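Cloth bag

A cloth bag is a soft container made from woven or knitted fabric, used for carrying or storing goods. It is one of the oldest types of container and is known in almost all regions where fiber is spun. Common materials are cotton, linen, jute and hemp, and in the modern time also polyester.
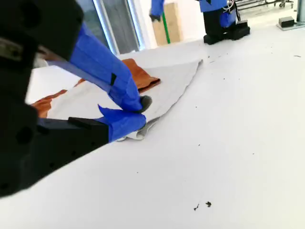 Mensah
Contributing editor, Household Textiles
Last revised 11/16/20

Names

In trade the words "bag", "sack" and "pouch" are not strictly separated. A sack is usually larger and has no handles. A pouch is small and is often closed by a string. In the market town of Findirura the local word susto was used for any bag which could be folded and put inside a pocket, and the weaving firm Susto took its name from it.

Construction

The simplest cloth bag is one rectangle of fabric, folded in half and sewn along two sides. The open edge is turned twice and stitched, so that the threads do not come out. Handles are sewn on with a square of stitches crossed by two diagonal lines. A flat bag may be given a bottom by sewing across its lower corners.

The weight of the fabric decides what the bag can be used for. Light cotton of 175 grams per square meter is suitable for bread, clothes and papers. For potatoes or firewood a heavier canvas is preferred. A usual shopping bag is 38 centimeters wide, and the handles are long enough to pass over the shoulder.

History in Findirura

Bag sewing in Findirura was at first winter work, done at home when the fields needed little labor. The finished bags were sold at the February fair. Susto later brought the sewers together in one workshop with 15 machines, and in its best year it delivered 3,000 grain bags to the mills of the district. The demand became smaller when the mills changed to paper. The workshop then turned to shopping bags, which were sold under the name Trarker and had a dark stripe near the top edge.

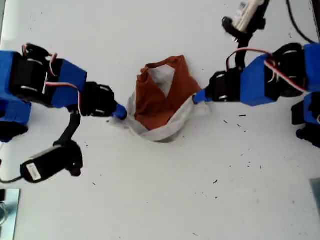 Care

Cotton bags can be washed with other laundry of similar color. Unwashed cotton may shrink in the first wash, and for this reason some makers wash the fabric before cutting. Jute should be cleaned only with a damp cloth and dried in the air. Bags used for raw vegetables or meat should be washed after each use and kept separately from the others.

See also: Canvas; Drawstring; Flour sack; Hem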